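Les éditions Ferkano ouvrent les candidatures du prix Masilela de poésie brève

Communiqué de presse
21 mai 2018

Les éditions Ferkano annoncent l'ouverture des candidatures pour le prix Masilela, consacré au poème bref inédit de langue française. Le règlement complet et le formulaire de dépôt sont accessibles sur la plateforme Hidari. Les envois par courrier postal ne sont plus acceptés.

Lors de l'édition précédente, close en février, 2 512 textes ont été enregistrés. Ce volume a conduit l'éditeur à modifier trois articles du règlement, relatifs au nombre de textes par candidat, à la longueur des poèmes et à la procédure d'anonymisation.

Chaque candidat peut désormais soumettre 5 poèmes au maximum, réunis dans un fichier unique. La longueur de chaque poème est limitée à 700 signes, espaces comprises, titre et épigraphe exclus. Les poèmes en prose sont admis dans les mêmes conditions que les textes versifiés. Les traductions, les adaptations et les textes déjà diffusés en revue, en recueil ou sur un site personnel ne sont pas recevables.

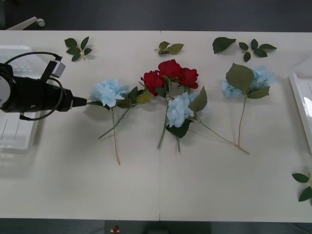
Les fichiers sont transmis au format PDF ou ODT, en corps 12, sans en-tête ni pied de page. Le nom de l'auteur ne doit figurer ni dans le document, ni dans ses métadonnées, ni dans l'intitulé du fichier. La plateforme attribue à chaque dépôt un numéro d'ordre, seul identifiant communiqué aux lecteurs. Tout fichier non conforme est renvoyé à l'expéditeur, qui peut le corriger une fois avant la clôture.

La sélection se déroule en deux phases. Chaque dépôt est d'abord lu par deux lecteurs travaillant séparément ; en cas d'écart supérieur à quatre points entre les notes, une troisième lecture est demandée. Les textes retenus sont ensuite soumis au jury, présidé par Valter Torres. Le barème porte sur la tenue rythmique, la cohérence lexicale et l'économie du texte. Il est publié en annexe du règlement.

« La limite de longueur est calculée en signes et non en vers, afin que le décompte soit identique pour toutes les formes. L'ancien article donnait lieu à des interprétations divergentes, notamment pour les vers longs et les versets », précise Valter Torres.

Le lauréat reçoit une dotation de 500 euros et un contrat de publication. Les poèmes primés et ceux des finalistes paraîtront dans Flarnulwood, collection dirigée par Horacio Salinas. Les droits des textes non retenus restent intégralement acquis à leurs auteurs, et les fichiers correspondants sont supprimés de la plateforme après la proclamation des résultats.

« Les finalistes reçoivent un jeu d'épreuves et disposent de dix jours pour le retourner. Aucune modification de la ponctuation ou de la disposition n'est faite sans leur accord écrit », indique Horacio Salinas.

La participation est gratuite et ouverte à toute personne majeure, sans condition de nationalité ou de résidence. Les salariés de Ferkano, les membres du jury et leurs proches parents ne peuvent concourir.

Contact presse : éditions Ferkano, service de la communication. Le règlement et l'annexe peuvent être adressés aux rédactions sur simple demande.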